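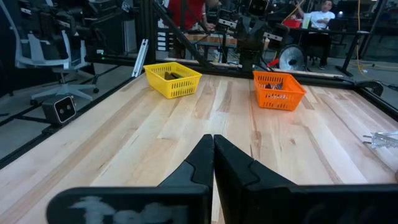
Laurinda Mendes

Hi! I started Pondness in December, in my kitchen, with one student (my neighbor Dalia Toom, who wanted to talk to her grandmother in Portuguese) and a stack of index cards. I grew up speaking it at home and never thought of it as something I could teach, but we had such a good time that her cousins wanted in too!

These days I run evening classes for grown-ups, never more than 20 to a room. We do a lot of talking, a fair bit of singing, and only as much grammar as we can stand. Beginners start with Kivi, my first-steps course, and then move up to Multley, where we read short stories out loud and argue about them.

A full course is $132 and that covers your workbook. Come sit in on a class first if you're shy – I was a shy kid myself, so I get it.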